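**From the furniture corner**

June 21, 2024

Dear all, I promised Bianka Farkas I would write up the little white plastic pieces for this issue, and as usual I have left it until the evening before Roel wants to send everything out, so please forgive me if I ramble a bit. Several of you have asked how the screw-in legs go on and come off, and whether they're worth the bother (they are!).
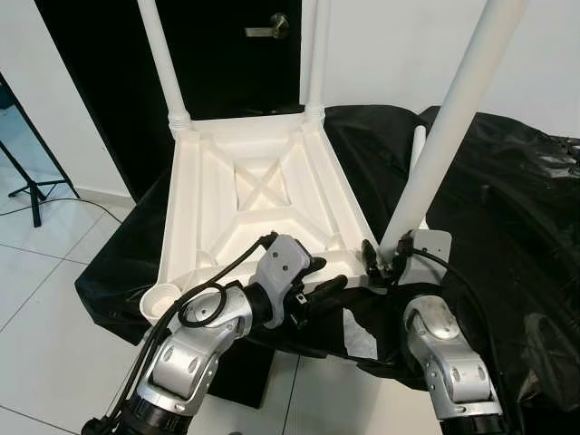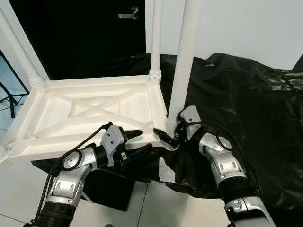
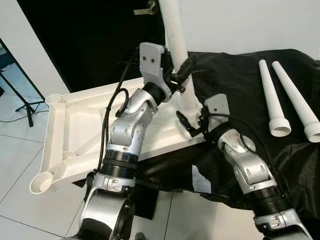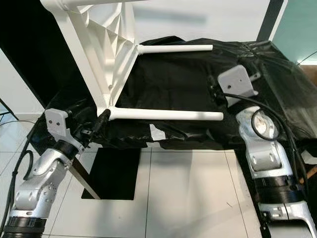 I have a real soft spot for this sort of furniture. My aunt had a set on her balcony for years, and every December she would unscrew the legs, tie them up with kitchen string and slide the whole lot under the spare bed, where we children were forever finding it during hide and seek.

If you're putting one together at home, work upside down and lay an old sheet or a bit of plastic over your table first, or you'll be rubbing at scuffs for a week. Set each leg straight into its corner socket and turn it gently by hand. When it goes stiff after half a turn it has crossed the thread, so back it out and begin again, and please don't lean on it! Nele Verhoeven likes to turn it backward first until she feels a small click, and I've started doing the same. Leave all the legs a little slack until the last one is in, then go around once more and snug them up.

A quick wipe of the sockets with an old toothbrush helps too, especially if the piece has spent a winter in somebody's shed with the sand and the spiders.

We still have 3 sets waiting for a home at the Kilgate hall, and Mirjam Timmermans will be there to hand them over from 16:00 until we all get hungry. If you have any stray legs lying about in a garage, do bring them along, because Marloes Van Damme has a whole crate of odd ones and loves nothing better than finding a match. Oh, and whoever borrowed the long black drape after the spring fair, Bianka would like it back before the picnic.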